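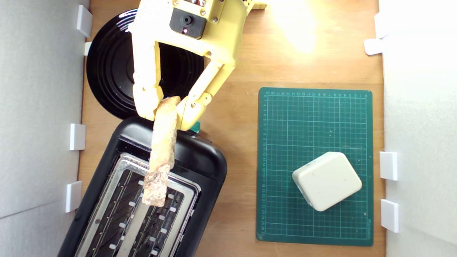 Cường Lục: second slot back is still browning the bottom third and leaving the top pale. Same bread as before, setting 4. Can someone look at it before breakfast tomorrow?

Reply, 9:40 am
Got it. Ticket moved from Kitchen General to Appliances. Black two-slot toaster, stainless top, the one from the Undilura order. Not the white one upstairs, that has its own ticket.

Tried so far:
– crumb tray out, emptied, washed, dried, back in. Lot of raisins in there
– different outlet, left of the sink. No change
– setting 2, plain white slice. Pale all over, a bit darker at the bottom
– setting 4, same loaf. Bottom dark and rough, top hardly colored

Did not try the bagel button. Somebody should.

Cường Lục, 10:15 am
Does it do it in both slots or just the one? I only ever use the back.

Reply, 10:30 am
Both, but the back is worse. Swapped slices halfway, flipped one top to bottom – came out OK that way but you have to stand there. Tall slices from the Jayawardena loaf stick up past the slot so the top inch never gets anything. Thats part of it, I think. Cut one down to fit and it was more even, still darker low.

Looked down the slots with it unplugged and cold. Wires all seem to be there, no crumbs stuck on them that I could see. Please don't go in with a fork. Unplug first, turn it over the sink, shake.

Kipchumba Mwakalinga, 1:05 pm
Warranty ran out in May, I checked the folder. Not paying for a repair on this. Use shorter bread for now and flip halfway, if it gets worse pull it and we'll put a new one on the next order.

Reply, 1:20 pm
OK. Note taped to the cupboard door. Leaving ticket open til somebody tests teh bagel button.

Status: open, low priority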